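Mobile Robots, Unit 2
Notes from the open day at Iltcombe, 2020-09-05
Prepared by Inês Carvalho

What a day! For those who missed the Saturday visit, the Grovon group took their ground robot out of the lab and into the lanes between the old concrete buildings, and we got to follow the run from the operator's desk. Read these notes before the May lab sheet, which uses the same ideas.

The robot's view along the lane:

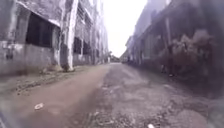
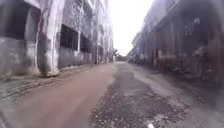
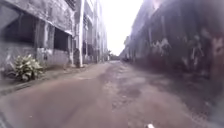
Why does a robot slow down when the ground changes from packed dirt to gravel?

Its wheels slip more on loose stones, so counting wheel turns gives a poor guess of how far it has travelled. Going slower cuts the slip and gives the software more time to check its position against the walls.

Points from the demonstration

Odometry. The planned route was 147 metres. Mr. Correia from Plakton showed us the wheel count beside the camera estimate, and watching the two numbers drift apart on the rough ground was my favourite part of the day (I could have stayed at that desk all afternoon!).

Light. A bright sky between dark walls is hard on a camera. If the exposure suits the sky, the walls go black, and if it suits the walls, the sky goes white. Look for this when you pick your own test spots.

Stopping. The operator keeps a thumb on the stop button for the whole run. We will do the same in our lab, every group, every time.

Before next class

Read chapter 19, the part on wheel slip. Write up to 600 words on how you would measure slip with a tape measure and one camera. Sketches are very welcome, and pencil is fine.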